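Arkevon Shelf Practice Bay
Equipment for recording and checking retail restocking work 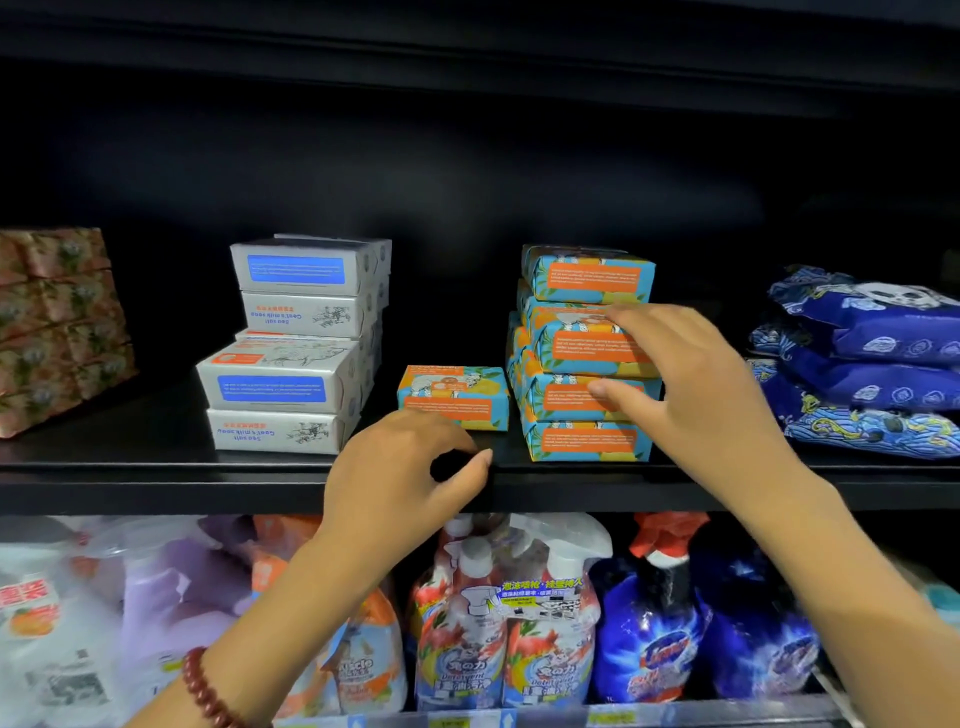 The Arkevon bay is a freestanding run of shop shelving supplied with a written code of practice for teams who teach robots to face up, straighten and restock goods. It is sold by Flitwood to test sites, training rooms and shops that record their own staff at work. The shelving and the code can be ordered separately, but most buyers take both.

Why the code comes with it

Two sites can record the same job and end up with material that cannot be compared. One lets people reach over the stock, the other doesn't. One puts boxes back square to the edge, the other leaves them as they fall. The code sets out one way of doing each job so that a robot trained at one site can be checked fairly at another.

It was written by Ju-won Gil for the Unurov test room and has been in use there since November. The current issue is dated 2021-07-01.

Main rules for hand work

Both hands start outside the shelf and finish outside it.
Straighten a stack with a flat hand on the front faces. Do not pinch single boxes out of line.
Slide a box on its base where there is room. Lift it only if something is in the way.
Keep soft packs and rigid boxes in separate stacks. Soft packs settle, and a stack with both in it will lean.
Bottles with triggers go on a lower shelf, triggers clear of the shelf above.
Stock may be left untidy at the start of a take, but it must be real stock in its own packaging. Dummy boxes are allowed for machine set-up only.
Bracelets, watches and sleeves may be worn. Note them on the take sheet.
A dropped item ends the take. Keep the recording and mark it as a drop.

Rules for machine work

Nobody reaches into the bay while the arm has power. The stop button must be within reach of the person running the test, and it is pressed once before the first run of each session to prove it works. After any change of gripper, run at low speed with dummy boxes before going back to stock.

A run counts as a pass when every item is upright or flat as it was meant to be, no item overhangs the front lip, and no price label is covered.

What is supplied

Shelving bay with 3 adjustable shelves and back panel
Label strip for each shelf
Code of practice, printed and as a file
Pad of take sheets
Pai logging software, one seat

Details

Height: 2,000 mm
Guarantee: 36 months on the shelving
Take sheets in the first pad: 2,000
Stock is not included.

Fixing

The bay must be fixed to a wall or floor before any arm is used near it. Wall brackets are in the box; floor bolts are not, as the right type depends on the floor. Check the fixings again whenever the shelves are moved to a new height.

Updates to the code are sent to the address given on the order. Please write to Flitwood if yours has changed.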